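Two-Arm Bottle Pickup: Gripper and Camera Comparison
Project report, second draft
Kekeli Ankrah
Jan 2, 2023

What we wanted to find out

Which fingers work better on empty drink bottles, the Farnetti set or the Isolari set. Also whether the wrist cameras are enough without the overhead one. Task is the same every run: bottles on the table, bin near the back, both arms put bottles in the bin. Sounds easy. Wasnt.

Setup

Two arms on one rail along the front edge, parallel jaw grippers, one camera on each wrist. Controller is the Eshun board, stock firmware. Bottles came out of the recycling in the hallway, mixed sizes, caps on when we could find them. Some crushed on purpose, because real trash is crushed. 50 runs per finger set, 100 total. Force limit same for both.

Bottle positions changed between runs but we did not use a chart for it, just put them down. Should have used a chart.

Both arms over the bottles, bin with the green bag behind:
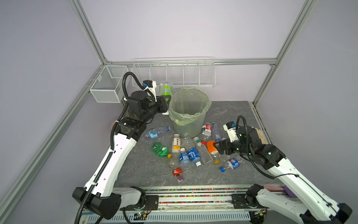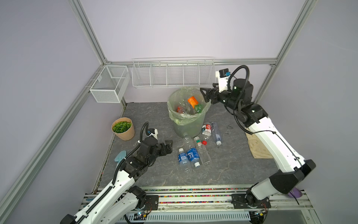

Results

Isolari fingers better on whole bottles lying flat. Farnetti better on crushed ones, the tips are thinner and get under the folds. Neither is good on loose caps and we stopped counting caps after the first day.

Worst case for both: two bottles touching side by side. Gripper closes on one, pushes the other one away, then the second arm goes for where it used to be. Happened a lot.

Standing bottles get knocked over if the approach is low. Raising the approach fixed most of it but made runs slower.

Cameras

Wrist only was OK untill the gripper got close, then the bottle fills the view and the clear ones pretty much disappear. Labels help a lot. A clear bottle with no label is the hardest thing we tried. Saved 2,112 stills from the wrist cameras, sorted by finger set, they are in the Flevisia folder.

Problems

- left wrist cable snagged 2 times, rerouted with more slack
- bag slides down into the bin if an arm brushes the rim
- lost a few logs when the controller restarted, those runs were redone

Still to do

Rubber tips on the Farnetti fingers. Position chart. Repeat the touching bottles case with only one arm moving at a time. Aiming to have the new numbers in by March.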